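Walk-through date: 18 August 2026

# Streetscape and Sidewalk Shed Checklist, Vernine Street corridor

Covers the public sidewalk, curb lane and temporary structures between the Bretimeo apartments and the old Devadiga warehouse. The interiors of both buildings have their own forms and I've left them alone, tempting as it is to wander in and look at the lobby tile.

Marks used: **OK**, **Watch** (look again in September), **Fix** (goes to the site office the same day). Comments run long, as those of you who have had my forms before will know. Please read them anyway, especially the ones marked Fix!

## 1. Sidewalk shed, 1000 block

- [x] Posts plumb and on solid base plates: **OK**
- [x] Cross bracing in place on the street side: **OK**
- [ ] Deck boards tight, no gaps over the walkway: **Watch**
- [x] Parapet panels fastened: **OK**
- [ ] Lights working under the full length: **Fix**

Comments: The shed is in much better shape than it was in the spring, and I want to say so, because the crew clearly took the last set of notes to heart. The base plates at the Bretimeo end used to rest on a mix of shims and good wishes, and now every one of them has proper blocking. The deck has a gap near the service entrance that a coffee lid could drop through but a bolt probably couldn't turn sideways and fit. I'd still like it closed up. Two of the lights were out, both toward the middle where the shed is deepest and the walkway feels longest after dark. Plenty of people come home that way from the late bus, so please swap the lamps this week and check the fixture on either side while the ladder is up.

## 2. Pedestrian path and detour

- [x] Clear width kept the whole way: **OK**
- [x] Detour signs at both crossings: **OK**
- [ ] Signs readable from a wheelchair or stroller: **Fix**
- [ ] Temporary ramp flush with the pavement: **Fix**
- [x] Barriers linked, no loose ends: **OK**

Comments: The signs are there and they're the new ones with the large arrow, which I like very much. The one at the south crossing has been turned toward the alley, though, and it now sends everybody to the loading dock. A zip tie would settle it. The same sign is mounted a good bit too high, so lower it while you're there.

The ramp is the item I'd put first on this whole sheet. It has a lip at the bottom on the curb-lane side, and I watched a man with a hand truck hit it, back up, and hit it again before he gave up and lifted. Feather the edge with cold patch or reset the ramp, whichever is quicker, and have somebody roll something with small wheels over it before calling it done.

## 3. Fencing and gates, 1018 lot

- [x] Panels upright and clamped: **OK**
- [x] Vehicle gate locks and unlocks freely: **OK**
- [x] Gate does not swing over the sidewalk: **OK**
- [ ] Screening fabric secure: **Watch**
- [x] Viewing windows clean and unbroken: **OK**

Comments: The 1018 lot is the one where the row of garages came down, and the fence has become a bit of a neighborhood attraction now that there are windows cut in it. People do stop and look, and they stop right in the narrowest part of the walkway. It isn't a violation of anything, but if a panel ever gets replaced, I'd move the windows up the block to where the path widens out by the bank of newspaper boxes.

The screening has begun to pull away from its grommets on the windy corner. It will hold through ordinary weather. I would not trust it in a real storm, when a loose run of that fabric turns into a sail and takes the panel along with it. Add ties at the top corner and look at it again in September.

## 4. Trees, curb and drainage

- [x] Tree guards intact: **OK**
- [ ] Tree boxes free of stored material: **Fix**
- [ ] Curb inlets clear: **Watch**
- [x] No standing water at the crossings: **OK**

Comments: There are 6 street trees inside the work limits and all of them are leafed out and looking happier than I expected after the sewer work. Somebody has been stacking pavers in the box nearest the Devadiga warehouse, right up against the trunk. Please move them to the lot. The roots on that side were already cut back once for the gas line and the poor thing doesn't need the weight.

The inlet by the bus stop had a mat of leaves and wrappers across it. I pushed most of it aside with my shoe, but that doesn't count as cleaning, and it should be on the weekly sweep.
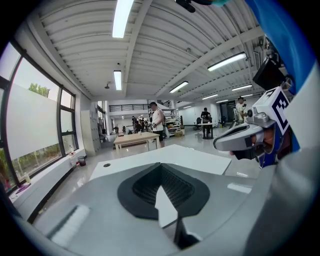
The inlet farther up the block was clear, with its protection sock still snug against the curb, so the sweep crew is plainly getting that far and then turning around. Ask them to carry on to the corner. The stretch of new curb looks good, the joints are even, and the color will come closer to the old granite once it has had a winter or two.

## 5. Notices and contact board

- [x] Permits posted and legible: **OK**
- [x] Emergency phone number posted: **OK**
- [ ] Work hours posted: **Fix**
- [ ] Project board current: **Watch**

Comments: The permits are behind clear plastic and can be read without stooping. The work-hours sheet has gone missing from the Vernine Street side, and that's the one the neighbors ask me for every time I'm out with a clipboard. Itside, who manage the site, should have a clean copy in the trailer. The project board still shows the earlier drawing, with the setback at the top floors and the corner café. If the drawing has changed, put up the new one, and if it hasn't, a wipe with a damp cloth would do wonders.

## Return items, in the order I'd do them

1. Ramp lip at the curb lane
2. Two lights under the shed
3. South crossing sign, turned and lowered
4. Pavers out of the tree box
5. Work-hours sheet

Watch items stay open until the September walk. I'll start from the warehouse end next time, so the gate will need to be unlocked early.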